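Print this entry | E-mail to a friend
3 comments | 11 shares

May 7, 2018

The sourdough is alive! I came down this morning before anyone else was up and the jar had doubled and then some, right up past the rubber band and pressing at the lid. I stood there in my socks grinning at it. Soon-im Han gave me the starter back in December and I nearly killed it twice over summer, so this feels like a proper victory.

Fed it 2 big spoons of rye and the rest plain white from the Grotstead mill. I love that flour! It smells like a paddock after rain (Soon-im says it smells like flour). Mixed the dough straight after breakfast, 400 grams of flour and a good slosh more water than last time, and it went all silky under my hands by the fourth fold. Left it on the bench with a tea towel over it and kept wandering back to have a look, like a kid with a new puppy.

While it rose I rang Mum, pulled the last of the beans, and roasted the little bag of Machala cocoa beans that's been sitting in the pantry. The whole house smelled of brownies, gorgeous. Peeling them took forever and my thumbs are still brown.

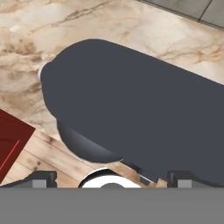
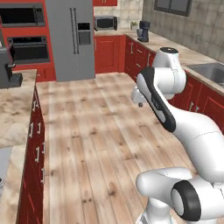 The bake

Oven as hot as it goes, pot inside, lid on. I took the lid off after roughly 44 minutes, which was too long, but oh, the crust! Dark and blistered, and it crackled away on the rack while I did the washing up. I lasted 11 minutes before I cut into it. You're meant to wait hours. The middle was a bit gummy and I ate three slices anyway with butter and the last of the plum jam.

Next time: less water, lid off sooner, and a pinch more salt. I want to try walnuts too. Half the loaf is wrapped up for Soon-im, and the jar's back in the fridge with a fresh feed.

Last updated: 9.40 pm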